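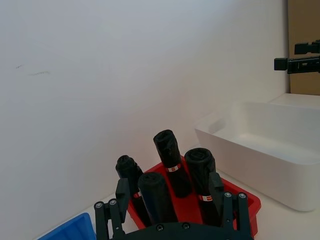 Section 3. Setting Up the Supply Bins

Your Odent sorting set goes together without tools, and we say that knowing some of you have already fetched a screwdriver. Put it back. Allow 15 minutes, most of which will be spent deciding where the table goes.

3.1 Placing the bins

1. Clear a flat tabletop. A table that is merely "mostly clear" will be a cluttered table with bins on it by evening.
2. Set the bins in a row, left to right: blue, red, white. Leave a finger's width between them.
3. Check that the deeper white bin stands at one end. Put it in the middle and you will be reaching over it for years.

Note: The red bin is shallow on purpose. Customers write to us asking for a taller one. We sold a taller one, and things went into it and were next seen in December.

3.2 Loading the red bin

The red bin holds trash bag rolls, standing up.

4. Leave the paper band on each roll until you need the first bag. A roll without its band begins unwinding at once, usually at night.
5. Stand the rolls on end, two at the back and two at the front. They should touch. Four rolls hold each other up; three lean.
6. Press down gently on any roll that sits crooked. A crumpled top is normal and does not affect the bags.

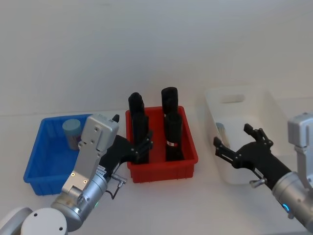
Fig. 3-2. Bins in order, with four rolls upright in the red bin.

3.3 Loading the blue and white bins

7. Use the blue bin for lidded containers. Keep the tall ones toward the back, labels facing out if you are that sort of person.
8. Use the white bin for whatever is left. Start against a side wall and work inward.

CAUTION: Do not carry the white bin by its handle cutout with one hand when full. The handle will be fine. Your floor may have opinions.

CAUTION: Keep bag rolls away from small children and pets.

3.4 Replacement parts

Single bins can be ordered in any color from the Worncombe warehouse, part no. 637. Please state the color. "The same as before" is not a color - we have checked.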